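Gripper cell 2, monthly inspection: February
Site: Atberg, packing room
Checked by: Orla Quinlan
Start: 7:40 a.m., arm parked, air off, key in my pocket

I got through the whole sheet before lunch this month, and the cell is in lovely shape. Comments are under each line as usual. Anything marked FOLLOW UP goes on the board.

1. Emergency stops (pendant, door post, rear panel)
OK, all of them.
The rear button used to need a real shove. The new one from Takon clicks in with one finger, what a difference!

2. Door switch and key
OK.
Opened the door at slow speed, arm stopped right away. Did it again from the other side of the table, same thing. Hinge screws snugged up.

3. Base bolts
OK.
Paint marks still line up on every bolt. Please keep using the yellow pen, the white one wipes off.

4. Cables and hoses, base to wrist
OK with comment.
Slight rub on the outer sleeve at the elbow, in the same spot as last time and no worse. I moved the tie back a little so the loop hangs free when the arm folds. Đồng asked for a spare sleeve on the shelf and I agree. FOLLOW UP.

5. Wrist camera
OK.
Lens wiped, bracket tight, picture sharp at working height. Use the soft cloth in the drawer, please, never the blue paper!

6. Gripper fingers, condition
OK.
Tips are clean, no chips on the edges that I could find with a fingernail. Full opening measured 73 mm at the pads. Both fingers start moving together now, which they did not do in the fall, and I'm very pleased about that.

7. Gripper fingers, screws
FIXED.
One screw on the left finger took nearly a quarter turn. Cleaned the thread, fresh drop of thread lock, marked it. Look at this one first next month.

8. Clearance over the table with groceries out
OK.
Ran the hover check at slow speed with a bottle lying on its side, the tall soup can standing up and a box or tin in the corner. The can is the one to watch, so set the hover height from its rim and leave the bottle for later.

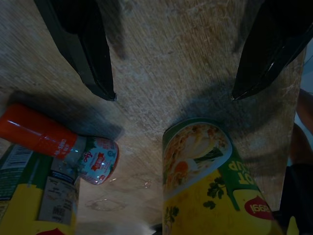

Low point in the program is 38 mm above the tallest item and I would like it to stay there. If you add anything taller, run the whole path by hand first and write the new height on the card.

9. Table top
OK with comment.
Solid, no rocking. Some faint rings and fine scratches in the wood, none of it a problem for picking. No open drinks inside the fence, folks.

10. Restart and slow run
OK.
270 cycles on the Kovo test program, no stops, no odd noises. Listened at the wrist for most of it and it purrs.

Cell released for normal use at 11:15 a.m.
Open items: elbow sleeve (item 4), left finger screw recheck (item 7).
O. Quinlan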